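The Table at Holto Lane

When his aunt finally moved to the flat in Bumel, Shinji Uchida was given the job of finding a home for the table, and he went about it the way he went about everything, slowly and with a great many cups of tea.

Old Mrs Pendo at number 8 wanted it for her sewing, but her stairs were narrow and turned twice. The Sugawara brothers said they would have it gladly, then measured their kitchen and went rather quiet. For five days it stood in the hall, and everybody who called put their keys on it, and their hats, and once a warm plum cake — his aunt would have approved of that.

By the Sunday he had stopped asking. He moved his armchair to the landing, carried the table in by himself at the age of 67, and sat down to write and tell her so.
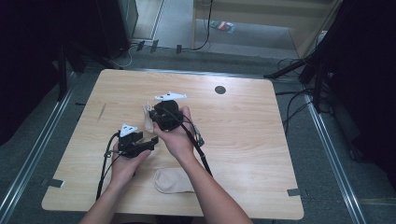 A light wood-grain table with rounded corners.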